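小さな物の日記
トップ | 日記 | 料理 | 庭 | リンク
最終更新：2月

朝は霜がありました。窓をあけるのをやめて、寝室の中でできる仕事をすることにしました。前から気になっていた、小さい物の整理です。

私の家には、名前のない物がたくさんあります。引き出しの奥や、上着のポケットや、財布のうしろに入っていて、捨てるには少しもったいない、しかし使う日も来ない、そういう物です。夫のLudgerは、それを全部「部品」と呼びます。日本語では「がらくた」と言うのだと、語学学校の先生に教えてもらいました。私はこの言葉の音が好きです。

机の上は本でいっぱいなので、いつもベッドの上に広げます。花のもようのベッドカバーは、Tandodbridgeの市場で買ったものです。値段は36でした。その時は高いと思いましたが、洗っても形がくずれませんし、冬の部屋が少し明るくなります。ただ、花がたくさんあるので、小さい物を直接置くと見つけにくくなります。それで、浅い箱を使うことにしています。

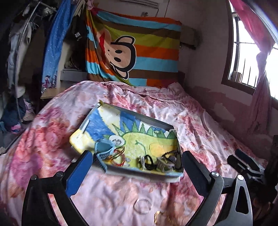 箱の底には、めいが描いた恐竜の絵をしいています。めいが六さいの時に、誕生日のカードの代わりにくれた絵です。壁にはると日に焼けてしまうと思って、しばらく本の間にはさんでいました。けれども、本の間では誰も見ません。箱の底なら、物を出したり入れたりするたびに恐竜の顔が見えます。めいに電話でそう言ったら、「恐竜の上に物をのせたら重いでしょう」としかられました。

はじめに、線やケーブルのようなものを見ました。赤と黒の細い線は、何の線だったか、もう思い出せません。Ludgerに聞くと、古いラジオを直そうとした時の残りではないか、と言いました。そのラジオはPukarという店で買ったもので、十年くらい前に音が出なくなりました。直らなかったのに、線だけが残っています。黒いケーブルは彼がほしいと言うので、彼の引き出しへ移すことにしました。私の引き出しから彼の引き出しへ行くだけですから、家の中の物は一つもへりません。

十一時にお茶を飲みました。Taston社のビスケットがまだ残っていたので、二枚食べました。

お茶のあとは、身につける物の番です。こちらのほうがずっと時間がかかります。物を手に取ると、その物を使っていたころのことを考えてしまうからです。黒い玉のつながった飾りは、Dunstanに住んでいた時、下の階の奥さんからもらいました。引っこしの前の晩に、階段のところで、急に手の中に入れてくれたのです。私はまだ言葉がよくできなくて、「ありがとう」を三回言いました。ほかの言い方を知りませんでした。
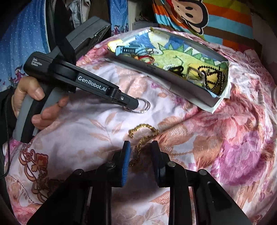

文・台所のとなりの部屋より（午後二時）

かぎの輪のことも書いておきます。銀色の輪が二つ、つながったままになっています。かぎはもう付いていません。前の家のかぎを返した時に、輪だけが手もとに残りました。部屋の番号は14でした。かぎを返すと、番号も忘れると思っていましたが、まだ覚えています。

時計のバンドのような、水色の物もありました。穴が並んでいて、きれいな色です。しかし、時計の本体はどこにもありません。Ludgerは「バンドがあるなら、時計もどこかにあるはずだ」と言って、たんすの下までのぞきに行きました。たんすの下からは、ペンのふたが出てきました。それも箱に入れようとするので、止めました。

赤いひもは、からまっていました。私はからまったひもをほどくのが好きです。編み物をしていた祖母が、毛糸がからまると、いつも私を呼びました。急いで引っぱると、結び目は固くなる。ゆるいところをさがして、そこから広げる。祖母の言葉は私の国の言葉ですから、日本語にすると少し感じがちがいます。「広げる」ではなくて「息をさせる」のほうが近いかもしれません。先生に聞いてみます。

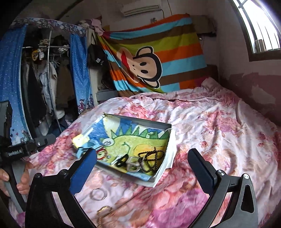

恐竜の箱。黒い玉の飾りは、おなかのところ。

昼からは、残す物と人にあげる物を分けるつもりでした。しかし、あげる物がなかなか決まりません。透明な輪のような物は、めいが遊びに来た時に見せようと思います。ほしいと言えばあげますし、言わなければ、また箱にもどします。黒い玉の飾りは残します。これは考えなくても決まりました。

箱にはふたがないので、たんすの上に置くとほこりが入ります。うすい布をかけるか、もう一つ箱をさがすか、まだ迷っています。Ludgerは、くつの箱のふたが合うと言っています。

夕食は豆のスープでした。塩を入れるのを忘れて、食卓で入れました。明日は、台所の輪ゴムの引き出しを見ます。

トップ | 前の日記 | 次の日記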